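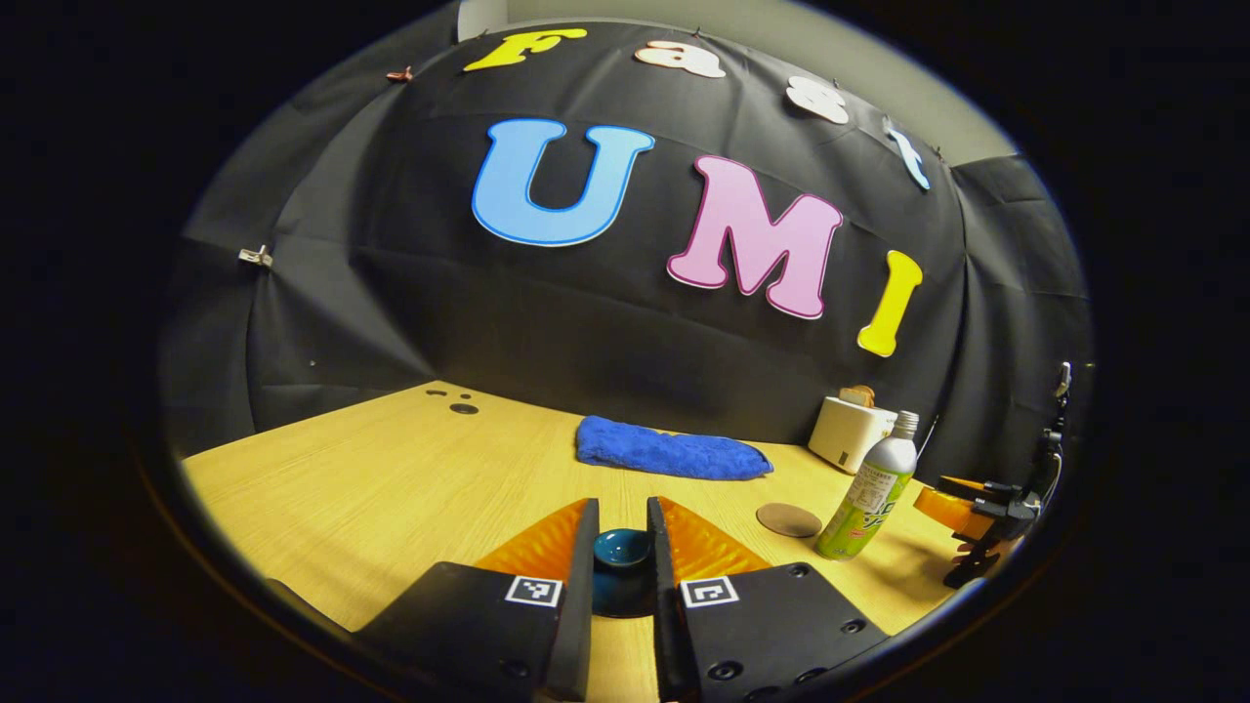 How do I zero a second-hand spotting scope reticle against my rifle scope when the two use different units?
Posted by Fandeo, July 10, 2020

My rifle scope adjusts in quarter MOA clicks. The spotting scope I bought in May has a mil reticle. When I read a miss through the spotter I get a figure in mils and then have to work out the clicks, and I keep ending up off the plate. Is there a fixed conversion, or does it change with distance? I mostly shoot at 276 yards, sometimes further out. Spotter magnification is variable and I normally leave it part way up.

Stevanent
The conversion is fixed and does not change with distance, as both units are angles. One mil is 3.438 MOA, so with quarter MOA clicks you need 13.75 clicks per mil. In practice use 14 for a full mil, 7 for half a mil and 3 for 0.2 mil. Write those on tape and stick it to the stock.

The likely fault is your magnification. Find out which focal plane the spotter's reticle is in. If it is first focal plane, the marks are correct at any setting. If it is second focal plane, they are only correct at one setting, normally given in the manual and often the maximum. At half that setting each one mil mark covers two mils, so your correction will be half what it should be.

To check, put up a board with two lines 1000 mm apart and view it from 100 metres. That is 10 mils. Turn the zoom until the lines sit 10 mils apart on the reticle and mark the ring with a paint pen. If they stay 10 mils apart through the whole zoom range, it is first focal plane and there is nothing to mark.

Moon
Just buy a mil scope for the rifle. I had the same trouble for years and swapped over. No sums now.

Clellura
Agree with the first reply, with one addition. Check that your turrets track as well. Fix the rifle scope in a solid mount, unloaded, aim at a tall ruled board at 100 yards and dial up 80 clicks. That is 20 MOA and the crosshair should move 20.9 inches. Mine moved just over 20, which made it a click calibrated in inches per hundred yards - the maker had printed MOA on the cap anyway. The error is under five per cent, so it will not explain a clean miss at your distance, but it does add up when you dial for 432 yards or more. Dial back down afterwards and confirm it returns to the same line.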